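Shared workshop in Jurnby builds a two-finger arm, with eggs as the test
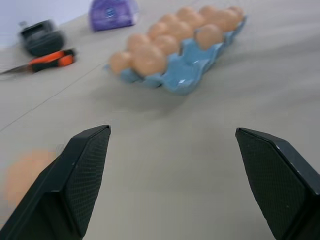 A robot arm built from scratch by members of the Sendbridge workshop in Jurnby has entered its last month of work before the spring open evening, and the group says the hand is now the part taking up most of its time. The arm is meant to pick up small household things from a tabletop and put them down again in a set place. It has two black fingers with a fine crosshatched texture on the inside faces, and a small camera at the wrist that looks out between them. The practice load is a dozen brown eggs in a light blue tray, two rows of six, packed closely enough that the shells touch. Getting a finger down on each side of one egg without bumping the next is the job the group has set itself.

The project began as an evening class in basic motor control. When the class ended, several of the people in it wanted to keep going and asked Sendbridge for a bench of their own. They got one along the back wall, on the condition that everything could be cleared off it on the two evenings a week when the sewing group needs the space.

That condition shaped the design. The arm sits on a plate that clamps to the bench and comes off with four bolts. The power supply and controller are in a separate case underneath, joined to the arm by a single bundle of cable. Packing it away used to take most of half an hour. It now takes less than ten minutes, mainly because the members stopped taking the wrist apart each time.

Money has been tight from the start. The group set a limit of 416 dollars for parts, not counting tools and materials the workshop already had. Motors were the biggest cost. The single most expensive purchase after those was a set of bearings for the shoulder, bought after the first set turned out to be too loose to hold the arm steady at full reach. Members say they are still under the limit, with a little kept back in case a motor fails.

The first hand was a simple claw with one moving side. It could lift a block of wood or a roll of tape, but it pushed round things away before it closed on them. The second had three fingers and worked better, but it was heavy, and the wrist sagged under it. The hand now on the arm is the third. Both of its fingers move by the same amount toward the middle, which keeps the object centered, and the outer shells are plain black plastic with the edges cut at a bevel so that they can get down into narrow gaps.

Sendbridge members chose eggs partly for the price and partly for the shape. An egg is a different width depending on where it is held, and no two in a carton are quite the same size. A grip that is set for one will be too loose or too tight for another. The group had been programming a fixed distance for the fingers to close to. In May it switched to watching the current drawn by the motors and stopping when it rises past a set level.

Setting that level has been slow work. The members keep a notebook with a line for each attempt, and the entries under the new method had reached 128 by the end of the last session. The notes are short. Most give the motor setting, the position in the tray and one or two words on what happened. “Slipped” is common in the early pages. “Cracked” shows up less often than the group expected, though there was one evening when it showed up four times in a row and work stopped to clean the pads.

Eggs at the ends of a row are easier than those in the middle, according to the notes, as there is open space for one of the fingers. Middle eggs have to be approached across the row, and the angle of the tray makes a difference. The software was first written for a tray set square to the bench. It has since been changed so that the camera finds the line of the rows first and the wrist turns to match. That works in even light. Under the workshop's old ceiling lights, glare from the glossy edge of the tray confused it often enough that the group put up a lamp with a sheet of tracing paper over it.

The camera has caused its own trouble. Mounted at the wrist, it gives a clear look at whatever is between the fingers, but it moves with the hand, and anything near the lens blurs. The members talked about adding a second one on a stand beside the bench. They decided against it for now, as it would be one more thing to set up and line up again after each clearing.

Some help has come from outside. Okard, a small machine shop on the edge of town, cut the base plate from scrap and charged only for the time. A similar group in Wolde lent a controller board for six weeks while the first one was being repaired, and two of its members came over to go through the wiring. The Wolde group is building a wheeled cart, and there has been talk of putting the Jurnby arm on top of it at some point. Nothing has been agreed – the arm weighs more than the cart was planned to carry.

The next step is speed. A full move, from the resting position to the tray and across to an empty cup, takes 40 seconds on a good run. Much of that is the arm waiting for the camera software to settle on a position. The members think they can bring it down by running the software only once at the start of each move and again just before the fingers close. They do not plan to make the motors turn any faster until a cover has been fitted over the elbow joint, where there is a gap large enough to pinch a finger.

There is also the question of what the arm should do after eggs. A list on the workshop wall has teacups, light bulbs, screws from a dish, and a knitted hat, which was added by someone in the sewing group. Screws are likely to come next, though they would need narrower fingertips. A set has been drawn up but not made.

Drawings and a parts list will be put in a binder at the Sendbridge front desk, and copies can be made there. The software is not ready to be shared, the group says, as much of it still has measurements from this one bench written into it.

The open evening is planned for the end of May if the hall is available. Numbers in the workshop will be limited, with visitors let in a few at a time and the bench roped off while the arm is moving. Sendbridge, which has 172 members, is asking anyone who wants to come to put their name on the sheet at the desk. Members of the arm group are at the bench two evenings a week and will answer questions about the build. Egg cartons are welcome, and they should be clean.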